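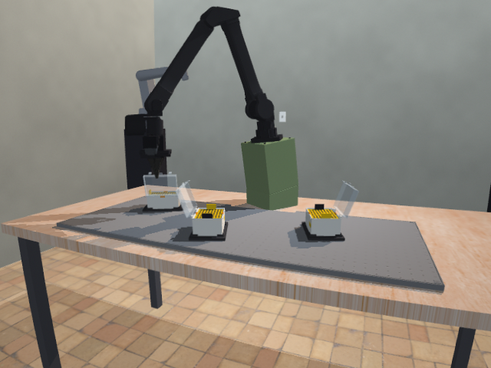 Trutden cell, simulated: green block held over the breadboard.

July, bench chores. The question for this entry is whether the arm can take over tip box handling from staff. Planned: up to 12 simulated runs per layout, lids open and closed. Lids remain the main concern – the Pellow planner treats them as rigid.

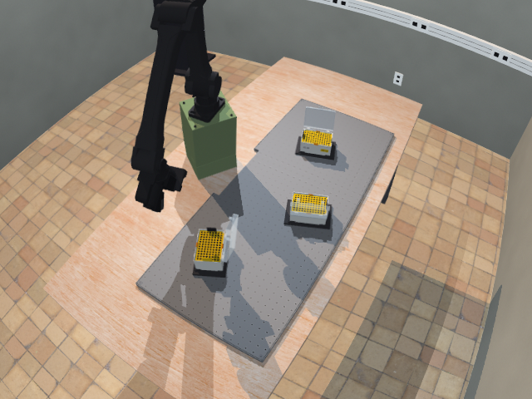
Gintarė Navickas would put closing a lid well ahead of moving a box, and considers neither ready for the shop floor. Lid runs go first.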